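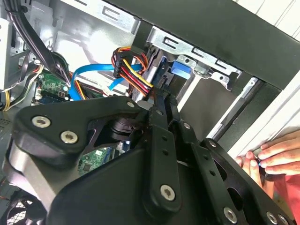 图1　腕部相机视角：夹爪指尖伸向机箱中部驱动器上的黑色电源插头，右侧有人手握白色侧板边缘。

Sirodeck两指连杆夹爪套件使用评测
兼述重连后夹持力限值失效问题

发布单位：Drongate拆解中心设备评测组
适用范围：退役台式计算机半自动拆解工位
评测结论：有条件使用

一、评测背景

Drongate拆解中心于三月起在台式机拆解线的二号工位试用Sirodeck两指连杆夹爪套件，试用至五月底结束。试用期间，该套件主要承担机箱内电源插头和数据线插头的拔除作业，共处理退役主机超过200台，完成插头拔除693次，其中13次被登记为异常。

异常中的一类涉及人员安全。夹爪在与控制器通信中断并重新连接之后，未按操作员此前设定的夹持力限值运行，恢复为出厂默认值，且界面上没有任何提示。该问题在试用中期首次被确认，二号工位随即停用，待临时措施落实后才恢复试用。由于该套件已有其他单位在询价，本中心认为有必要将评测情况与故障经过一并公布。

本评测所述内容仅针对本中心收到的一套样机及其随附软件版本。样机由本中心按正常流程采购，供应商未参与测试，也未在发布前审阅正文。

二、套件组成与到货情况

套件包括夹爪本体、腕部相机及支架、接口盒、连接线缆、两副指尖，以及一份Pasotby控制软件的授权。机械臂不在套件之内，由用户自备。本中心使用的是二号工位原有的协作型机械臂，法兰接口与套件转接板相符，安装时未作改制。

到货包装完好，夹爪本体、相机和接口盒分格放置，线缆两端均有标签。随附文件为安装手册、维护手册和软件手册各一册。安装手册图示清楚，按步骤操作即可完成。软件手册的质量明显低于前两册，参数说明分散在不同章节，部分参数只列名称和取值范围，未写明断电或断线后的保持方式。后文将说明，这一缺失与本次故障有直接关系。

安装由两名技术员在半个工作日内完成，耗时最多的部分是线缆走线。接口盒出线方向固定，与机械臂末端的走线槽相差一个直角，线缆须在法兰后方绕一道弯。手册建议此处使用扎带固定，但未给出最小弯曲半径。本中心按一般线缆的做法留出余量，仍在试用后期发现此处与通信中断有关，详见第五节。

三、机械结构

夹爪本体为哑光黑色，由多块连杆板与壳体组成，连接处使用银色内六角圆头螺栓。螺栓大多外露，检查和紧固时不必拆卸外壳，普通内六角扳手即可够到。这一点在日常维护中很有价值。本中心此前在同一工位使用的Ojala夹爪需先取下两侧护罩才能看到铰接处的紧固件，点检因此常被推迟。

外露也带来另一方面的影响。连杆之间的空隙较大，夹爪开合时空隙随之变化，软线有可能进入其中。台式机机箱内的电源线通常成束，线束在插头附近散开，单根导线的走向很难预先判断。试用中有四次异常属于导线被连杆带住，均为低速阶段发现，未造成导线断裂，但其中一次将相邻的数据线插头从主板上带出。手册对此仅有一句“避免异物进入连杆”，未提供护套或护罩选件。

指尖细窄，这是本中心选择该套件的主要原因。驱动器电源插头与驱动器支架之间的间隙通常有限，较宽的指尖在靠近时会先碰到支架边缘。Sirodeck的窄指尖可以伸入多数机箱的支架一侧，从插头两面夹住外壳。两副指尖中，一副内侧为平面，另一副带有细齿。平面指尖在外壳光滑的插头上容易滑脱，细齿指尖较为稳妥，但会在塑料外壳上留下压痕。对于报废处理，压痕不构成问题；若线缆需回收再用，则应事先评估。

中间竖直连杆上开有一列小圆孔。手册称其用于减重和安装附加传感器，未给出孔位图。本中心曾尝试利用其中两孔固定一小片软质挡板，以减少导线进入连杆的机会，挡板可以装上，但在夹爪接近全闭时与相邻连杆相碰，故未继续使用。

刚度方面，夹爪在正向拔出时表现稳定，指尖无肉眼可见的偏摆。斜向受力时，指尖略有侧移，拔除卡扣较紧的多针插头时较为明显。操作员的做法是先小幅左右摆动，再沿插头轴线退出。该动作可以在Pasotby中保存为模板，重复使用效果尚可。

紧固件方面，有两次异常为螺栓松动，位置均在长连杆的下端。维护手册规定每3,000次开合进行一次全面紧固和润滑，而两次松动均发生在达到该次数之前。拆解作业的振动和侧向力高于一般搬运，本中心认为手册周期不适用于此类工况，已将紧固检查改为每班开工前进行。

四、腕部相机与视野

相机体积小，固定在腕部，随夹爪一同移动。图像清晰度满足识别插头外形和线缆颜色的需要，红、黄、橙、黑各色导线在机箱内部光线下仍可区分，蓝色数据线尤其容易辨认。操作员普遍认为，相比在工位上方架设固定相机，腕部视角更便于判断指尖与插头的相对位置。

视野的主要缺点是夹爪自身占据画面下半部。连杆和壳体后方的区域在图像中完全不可见，若导线、支架或人手处于该区域，操作员无法从屏幕上得知。图1中，人手位于画面右缘，尚可看到；同一只手若向下移动，便可能离开画面，或者被夹爪遮住。

因此，本中心不同意软件手册中“操作员可依据腕部图像确认工作区无人”的表述。腕部图像只能用于确认指尖前方的情况。工作区是否有人，应当由独立于该相机的手段确认，例如工位侧面的固定相机、光幕或现场监护人员的直接观察。

相机支架有两档角度可选。较低的一档能减少遮挡，但图像中插头的透视变形增大，影响接近距离的判断。试用期间大部分时间使用较高的一档。支架调整后须重新标定，标定过程由软件引导，步骤简单，结果一致性良好。

五、故障经过

以下经过根据工位日志、控制器记录和在场人员的书面说明整理。

首次确认的事件发生在四月的一个上午。二号工位当时正在拆除一台立式主机的驱动器电源插头。该主机侧板铰接处变形，不能自行保持打开状态，由一名操作员用手扶住侧板，另一名操作员在控制台操作。按照当时的作业规程，人员可以在机械臂低速模式下扶持机箱，前提是夹持力限值已调至低档。

上午10时许，Pasotby界面出现一次短暂的画面停顿，随后恢复。控制台操作员查看状态栏，显示“已连接”，夹持力一栏仍显示此前设定的低档数值，遂继续作业。夹爪夹住插头后，插头外壳随即发出开裂声，扶持侧板的操作员立即松手后退，控制台操作员按下急停。插头外壳一侧破裂，驱动器接口变形，无人受伤。

事后读取控制器记录，发现画面停顿期间接口盒与夹爪之间的通信曾经中断，夹爪侧重新上线后按出厂默认夹持力运行。软件没有向夹爪重新下发限值，也没有从夹爪读回实际数值，界面上显示的低档数值是软件本地保存的设定，与夹爪当时的实际状态不符。

随后，评测组对此前的日志进行了回查。在登记的异常中，有七次与同一现象有关，包括四月的这一次。其余各次的表现为插头外壳压痕过深、插头碎裂或夹持后无法顺利松开，当时分别被归为“指尖选择不当”和“插头老化”。归类错误的原因在于操作员以界面数值为准，而界面数值始终正常。本中心对此负有责任：异常登记表中没有要求填写事发前是否出现过连接中断，回查只能依靠控制器记录逐条比对。

停用期间，评测组在无人状态下进行了复现。做法是将一枚测力块置于两指之间，设定低档限值，夹持并记录读数；随后断开接口盒与夹爪之间的插头再接回，待界面显示“已连接”后以同样指令再次夹持。重复进行时，重连后的读数每次均高于低档设定，与默认值对应的读数一致。在界面中重新输入一次相同的限值并确认，读数恢复到低档水平。若只打开设置页面而不点击确认，则不会恢复。

评测组还检查了急停之后的行为。急停按下时，夹爪停止动作并保持当前位置，不会自行张开。急停复位后，夹爪同样经历一次重新上线，限值同样回到默认值。换言之，在发生夹持过紧、操作员按下急停并复位的情况下，下一次闭合动作将以默认力执行。这一顺序在现场完全可能出现，评测组将其列为本次评测中最需要重视的问题。

关于保持位置而不张开的设计，评测组内部有不同看法。对于搬运作业，断电后保持夹持可以防止工件坠落，属于常见做法。对于本中心的作业，若手指或衣物被夹，保持夹持会延长受困时间。夹爪壳体侧面设有手动松开装置，需用内六角扳手旋转。样机随附的扳手放在包装盒内，工位上原先没有配备。恢复试用前，扳手已用挂绳固定在急停按钮旁。

六、原因分析

评测组认为，故障由几个环节叠加形成。

通信中断的直接原因在线缆。法兰后方的弯折处在机械臂转到某些姿态时受到拉扯，接头内的触点出现瞬间断开。拆检时，接头外观正常，轻拉线缆可重现中断。改用较长线缆并加装应力释放夹之后，剩余试用期内未再记录到意外中断。供应商如在套件中提供带直角接头的线缆，此项问题应可大为减轻。

限值不保持属于夹爪固件的设计。夹持力限值仅存放于运行内存，重新上线即丢失。软件手册中没有对此作出说明。将安全相关参数的默认值设为较高档位，也不符合本中心对人机共用工位设备的一般要求。默认值应当取低，由使用者在需要时调高。

界面显示属于Pasotby软件的问题。状态栏将设定值作为当前值显示，未作区分。操作员在正常情况下没有理由怀疑该数值。评测组检查了软件的其他参数，速度和开度显示的是读回值，夹持力是唯一的例外。

管理方面，本中心原规程允许人员在低档夹持力下扶持机箱，等于把一项由软件设定、未经独立验证的参数当作人员防护措施。该条款是参照Ojala夹爪的使用经验制定的，Ojala夹爪的力限值由机身上的机械旋钮设定，断线后不会变化。更换设备时没有重新进行风险评估，条款被直接沿用。此项疏漏与设备本身的缺陷同样需要纠正。

七、供应商答复

评测组在确认故障后向供应商提交了书面报告，附控制器记录和复现步骤。供应商确认现象属实，答复称限值不保持为“预期行为”，用户应在每次连接后重新下发参数，并表示将在软件手册的后续版本中补充说明。

评测组再次去函，指出界面显示与实际不符不能通过手册说明解决。供应商随后提供了Pasotby的一个测试版本，该版本在重连后弹出提示，要求操作员确认夹持力限值。经验证，提示能够正常出现，确认后限值正确下发。但测试版本仍未读回夹爪实际数值，若操作员关闭提示窗口而不确认，夹爪仍可执行闭合指令，且仍按默认力运行。

截至本文发布，固件方面的修改没有时间表。供应商对手动松开装置和导线护罩的意见表示已经记录，未作进一步答复。技术支持的响应速度尚可，联系人员熟悉产品，对日志的解读与评测组一致，这一点应予肯定。

八、临时措施与恢复试用后的情况

二号工位恢复试用前，本中心落实了以下措施，至今仍在执行。

人员扶持机箱的条款已经取消。需要固定的侧板和箱体一律使用工位夹具，侧板不能保持打开的主机，先由人工拆下侧板，再送入工位。夹爪通电且未处于急停状态时，任何人不得将手伸入机箱或握持机箱边缘。

控制台增加了一段启动脚本，在检测到重连后锁定闭合指令，直至操作员重新输入限值，并对测力块完成一次夹持验证。脚本由本中心自行编写，只适用于现有的软件版本，升级后须重新测试。

急停复位后同样须完成测力块验证，由控制台操作员签字，监护人员复核。线缆弯折处每班开工前检查。异常登记表增加了“事发前有无连接中断或画面停顿”一栏，填写“有”的，工位立即停用，待读取控制器记录后再行处理。

措施执行后，作业节拍有所下降，主要来自侧板预拆和复位验证。操作员反映，测力块验证在初期较为繁琐，熟悉之后影响不大。人工预拆侧板增加的工作量较为实际，遇到铰接变形或螺钉锈死的机箱时尤为明显。评测组认为该部分时间应计入设备的使用成本，采购比较时不宜忽略。

恢复试用后没有再出现夹持力异常。导线被带住的情况仍有发生，现阶段依靠操作员在接近前先用指尖背面将线束拨开，尚无更好的办法。

九、分项评价

结构与做工：良好。零件加工规整，铰接顺畅，紧固件易于检查。连杆空隙未作防护，长连杆下端螺栓需要比手册更频繁的紧固。

拔除性能：良好。窄指尖适合驱动器附近的狭小空间，细齿指尖对多数电源插头有效。卡扣较紧的多针插头需要配合摆动动作，成功与否与操作员的经验有关。

视觉：合格。图像质量满足需要，标定方便。夹爪遮挡画面下半部，不得作为确认人员位置的依据。

软件：不合格。夹持力显示值与实际值不一致，重连和急停复位后限值丢失而无提示。测试版本有所改善，未根本解决。动作模板功能实用，日志记录完整，事后分析得以进行在很大程度上依靠这份日志。

安全：不合格。在供应商完成固件修改之前，不具备在人机共用工位上使用的条件。

文档：合格。安装与维护部分清楚，软件部分缺少参数保持方式的说明，维护周期未区分工况。

十、使用建议

拟采购该套件的单位，建议先确认自身工位是否要求人员在夹爪运行时靠近。若工位有完整围护，夹爪运行期间人员不会进入，该套件在拔除作业中的表现可以满足一般拆解需要，夹持力问题的后果主要是工件损坏，可以通过重连后的验证加以控制。若工位为人机共用，本中心不建议在现有固件版本下使用。

已经购入的单位，建议尽快自行进行断线复现测试。测试时应保持工作区无人，使用测力块或其他可承受默认夹持力的物件，严禁用手试探。测试前后均应保存控制器记录，以便与供应商核对。复现结果与本文不同的，请注明固件版本和软件版本，本中心愿意交换记录。

线缆安装时，应让机械臂走完作业所需的全部姿态，逐一观察法兰后方的弯折处是否受拉。手动松开用的扳手应放在急停按钮附近，并让每名操作员实际操作过一次。手动松开的旋转方向在壳体上没有标记，本中心已自行贴上箭头标签。

对原先使用其他型号夹爪的单位，更换设备后应逐条核对旧规程中以“低力”“低速”为前提的条款，查明相应限值由什么部件保证、断线和断电后是否保持。

十一、后续安排

样机目前保留在二号工位，按第八节所列措施继续使用。供应商发布新固件后，评测组将重复第五节的断线与急停复位测试，结果以补充说明的形式发布。导线护罩的自制方案正在试做，材料为软质片材，固定位置避开中间连杆的圆孔，待完成全行程干涉检查后再安装到样机上。

Ojala夹爪作为备用设备留在库房，护罩拆卸工具与其一并存放。索取复现步骤和空白登记表，可向Drongate拆解中心设备评测组书面提出。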